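**Olldale Tenants' Forum › Shared Premises › Furnishings and Plants**

**Thread: Standard for small potted plants on shared desks (second floor meeting rooms)**

---

**R_Hartono** (moderator)
September 4, 2025

Tenants are invited to comment on the draft standard for small potted plants placed on shared desks. The present arrangement has been in place since December and has produced a number of complaints, chiefly concerning water marks, fallen leaves and plants moved from one room to another without notice.

The draft reads as follows:

1. One plant per desk. The pot is to be no more than 7 inches across.
2. Each pot is to have a closed base or a saucer.
3. Plants are to stand at the end of the desk farthest from the door.
4. Watering is carried out by Prodonura under the existing service contract. Tenants are asked not to water plants themselves.
5. Artificial plants are permitted on the same terms.

The service contract covers 156 plants throughout the building at an annual cost of $1,790. Comments received in this thread will be considered before the standard is adopted.

Ridwan Hartono
Building Services

---

**birkico_office**

Birkico supports items 1 and 2. We cannot support item 3 in its present form. The far end of the desk is where the screen cable comes up in at least two of the rooms, and a pot placed there is moved at the start of every meeting. It is then left wherever it was put down, which explains a good share of the "missing" plants reported last winter.

We would suggest the wording "at either end of the desk, clear of cables."

---

**T.Hosoda**

I agree with the previous comment on item 3, and wish to raise a separate objection to item 4.

Prodonura attends every second week. That interval is suitable for the larger floor plants but is too long for a flowering plant in a shallow pot, particularly in a room with glass walls and afternoon sun. Last summer I reported 5 plants as dried out on our side of the building. Three of them were beyond recovery. A rule that forbids tenants to water will increase that number.

I would ask that the item be amended so that one named person per tenant may water between visits.

Tomomi Hosoda

---

**ragnarsson_frontdesk**

With respect, we take the opposite view on item 4. Before the contract was signed, everyone watered and the plants were lost to rot. Our lease makes us responsible for the desk surfaces, and Ragnarsson has already paid to have one desk top refinished where a wet pot had been left over a long weekend.

If watering between visits is to be allowed, the tenant who does it should accept the cost of any damage in writing.

---

**T.Hosoda**

Overwatering in the past was caused by several people watering the same plant without telling one another. A named person would settle that. I have no objection to a written undertaking, provided that it covers damage caused by the named person and does not extend to damage caused by the contractor.

---

**quietroom2**

May I ask what is meant by "artificial plants on the same terms"? If an artificial plant does not need water, it does not need a saucer. We have several and would not wish to purchase saucers for them.

---

**R_Hartono** (moderator)

The question is a fair one. Item 2 will be reworded so that it applies to live plants only. Artificial plants would remain subject to the size limit and should be dusted by the tenant. Dusting is not included in the service contract.

On item 3, the wording proposed by Birkico appears acceptable. Item 4 remains open.

---

**southside_tenant**

Our office would like the standard to address the kind of plant as well as its size. Tall or stiff plants block the view across a desk and are knocked over by bags and sleeves. A low pot with dense foliage and a few flowers does not interfere with a meeting. We have in mind white daisy-like flowers with yellow centers, in a rounded white pot — the plant is small enough to set beside a desk pad on a long table.

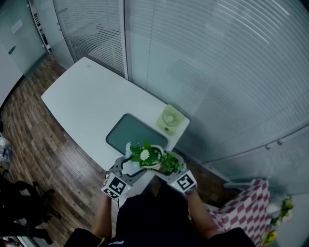

T.Hosoda considers this size suitable but asks that flowering plants not be made the rule, as two colleagues on the second floor have pollen allergies and have so far managed by choosing rooms with leafy plants only.

---

**southside_tenant**

That was not known to us. We withdraw any suggestion of a single type and would be content with a height limit. The proposal would then be low plants generally, with flowers at the choice of the tenants who use the room.

---

**ragnarsson_frontdesk**

A height limit is sensible. We would also ask that stems hanging over the side of a pot be trimmed at each service visit. They catch on paperwork when a plant is lifted, and the soil goes with them.

---

**birkico_office**

Trimming is already listed in the contract schedule under "general tidying." It has not been done in our rooms since spring. Could this be raised with Prodonura before any new wording is agreed?

---

**R_Hartono** (moderator)

It will be raised. Tenants who have rooms where trimming has been missed are asked to post the room numbers below.

---

**quietroom2**

Rooms 2.04 and 2.07, please. The plant in 2.07 also needs a larger saucer.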